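Tape measure blade stays out and won't wind back in

Home Help Board > Tools and Small Repairs 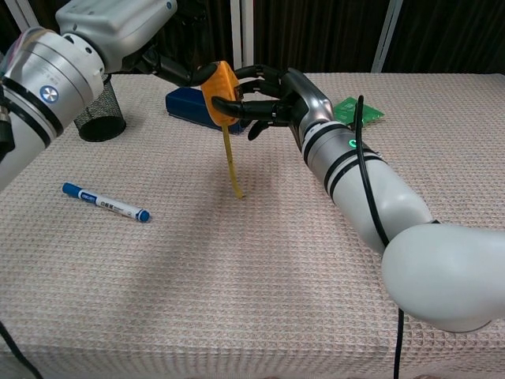
Posted by Athina Liapis
Friday, November 11, 2022

I have an orange pocket tape measure with a yellow blade, the ordinary kind you keep in a kitchen drawer. It used to snap back by itself. Since August it has been getting slower, and now the last part of the blade doesn't go in at all. If I hold the case upright with the mouth at the bottom, the end of the blade just hangs there. I can push it in with a finger, but it slides back out when I let go.

The lock is off. I have checked that more than once. The blade pulls out fine and the numbers are all readable. There is no kink near the end that I can feel, but there might be one farther in, as I don't often pull it out past 4 feet.

I use it on my work table for hemming and for cutting boxes to size for mailing, so it gets lint and bits of packing tape on it. The table has a waffle-weave cloth on it, and I suspect that is where most of the lint comes from. I have wiped the outside of the case and nothing else.

What I would like to know:

Is it dirt or is it the spring? Can I open the case without the whole thing flying apart? Is there anything I can put on the blade to help it slide? I have sewing machine oil and candle wax in the house and can buy something else if it's cheap.

I know a new one doesn't cost much. This one has both inches and centimeters on it and the store in Plallcombe only stocks the inch kind, so I'd like to keep it going if I can.

Posted by Arnar Gunnlaugsson

Most of the time it's dirt. Start there and leave the case closed until you've tried it.

Pull the whole blade out, slowly, and set the lock. You need a clear floor or a long table for this. Get someone to hold the case if the lock is weak. Keep your face away from the line of the blade, and wear thin gloves, as the edges can cut you if it takes off.

Wipe the blade from the case toward the hook with a cloth dampened in warm water and a drop of dish soap. Do the top first and then the underside. The underside is where the glue from packing tape ends up. If you feel a sticky patch that the soap doesn't move, put a little rubbing alcohol on a cotton pad and dab it. Try that on the last inch at the case end first. On some blades the numbers are printed on top of the coating and alcohol will take them off. Once you see yellow on the pad, stop.

Wipe again with plain water, then dry it well. Leave it out for an hour if you have the space. Putting a damp blade back in is how they rust.

While it's all out, run your thumb along the curve of the blade from one end to the other. You are feeling for a flat spot or a crease. A blade that has been stepped on or folded over a table edge will have one, and it will catch at the mouth every time. You said you rarely go past 4 feet, so also look at where the clean part ends and the worn part starts. If the sticking happens at the same mark each time, look hard at that mark.

Next, the mouth of the case. Use a dry toothbrush or a wooden toothpick wrapped in a scrap of cloth. Don't use a metal pick, which will scratch the blade guide. Lint packs in behind the lip and you can usually hook it out in one piece. Tip the case with the mouth down and tap it on your palm.

Now the lubricant. Please don't use the sewing machine oil. It feels great for a week and then it holds every bit of lint you have. Candle wax is better but it flakes. I rub on a very thin coat of paste furniture wax, let it haze over, and buff it off until the blade feels dry. A dry silicone spray works too, if you spray the cloth and not the tape. I've used the Liteo one and a store brand and couldn't tell them apart.

Let the blade back in by hand, with your fingers on both sides of it, a foot or so at a time. Run it out and in several times. If it's still lazy, wipe the blade again, as the first few runs bring dirt out from inside the case.

If the last few inches still hang out after all that, the spring has lost its tension or has slipped, and cleaning won't help you any further.

Comment by Athina Liapis

Thank you. I don't have a clear run long enough indoors but I can do it in the hallway with both doors open. Does it matter which way up the case is when it goes back in?

Comment by Arnar Gunnlaugsson

No, but hold it level. If you hold it high up the spring has to lift the weight of the blade as well, and a weak one will stop early. It's a fair test at the end, though. If it closes when level and hangs when you hold it up, the spring is tired but still usable. Mine has been that way for years.

Posted by Abelardo Echeverri

just buy another one. they are cheap and the spring is always the thing that goes. you can order one with inches and cm on it online, there must be 1,000 of them. I got mine from Rustad with some screws and it was fine

Posted by Rafail Tzanetos

I repair hand tools part time at a shop in Burilham and we see these a lot. I agree with cleaning first. I'm adding this for the part of your post asking if you can open the case.

You can open many of them, but have a look at the outside before you decide. If there are screws on one side, it can be opened. If the two halves are glued or welded with no screws showing, leave it alone. You would have to crack the plastic and it won't go back together straight.

With screws, it matters how the spring is held. In some cases the spring sits in its own drum with a cover, and the blade winds around the outside of the drum. Those are fairly safe to look at. In others the spring is loose in the case and only the lid is keeping it in. You can't tell which one you have from the outside. Wear safety glasses and work gloves, and put the case inside a large clear plastic bag while you lift the lid, with your hands in the bag. It feels clumsy and it works.

The steps we follow are these.

Let the blade go in as far as it will, pushing the last part in by hand. Put a strip of masking tape over the hook and the mouth so it can't creep out.

Lay the case flat, screw side up. Take the screws out and put them in a cup in the order they came out. They are often different lengths and a long one in the wrong hole will come through the other side.

Lift the lid straight up a quarter inch and look in from the side. If anything lifts with it, press it back down and stop there. If the drum stays put, take the lid off.

Take a picture with your phone before you touch anything else.

Clean out the lint with a small dry brush. Don't blow into it. Look at the brake pad, the small piece the lock button pushes against the blade. A lock that looks off can still be dragging if the pad is dirty or the button has a bent tab. I would say one out of every few slow tapes on our bench is a dragging brake, and people take them for bad springs. Work the button back and forth and watch whether the pad moves clear of the blade.

Close it up the same way. Snug the screws a little at a time, going across from one to another. If you tighten one all the way first, the case can pinch the blade and you'll be back where you started. Loosen each screw half a turn and try the blade again if it feels tight.

I'd stop short of replacing or rewinding the spring at home. It can be done, and we do it for long surveyor's tapes of 50 feet and up, but for a pocket tape the labor costs more than the tape. A spring that has come out of the drum is very hard to get back in by hand and can cut you badly.

There is one test you can do right now without opening anything. Pull out 40 inches with the case lying flat on the table and the lock off. Hold the blade down with a finger, let it back in slowly, and pay attention to how hard it pulls. If the pull is steady and gets weaker evenly toward the end, that's the spring. If it pulls well, then drags, then pulls well again, that's dirt, a crease, or the brake.

Check the hook as well. It's meant to slide a little on its rivets, so leave that movement alone. If it's bent to one side, though, it pulls the end of the blade at an angle and the last inch rubs on the mouth. You can straighten it gently with pliers. Afterward, measure something you know the length of, both by hooking the end over it and by butting the end against it. The two should agree.

Comment by Gunvor Skjelbred

The bag trick is a good one. I opened one of these at the kitchen table without it and the spring ended up behind the stove.

Comment by Athina Liapis

I did the 40 inch test. It pulls well, then drags for a stretch, then picks up again, and it's weak over the last bit. There are screws on one side of the case. I'm going to wash the blade first and only open it if that doesn't fix the dragging part.

Comment by Rafail Tzanetos

Sounds like some of each. Wash it, clear the mouth, and do the same test again before you pick up a screwdriver. Dry it properly before it goes back in.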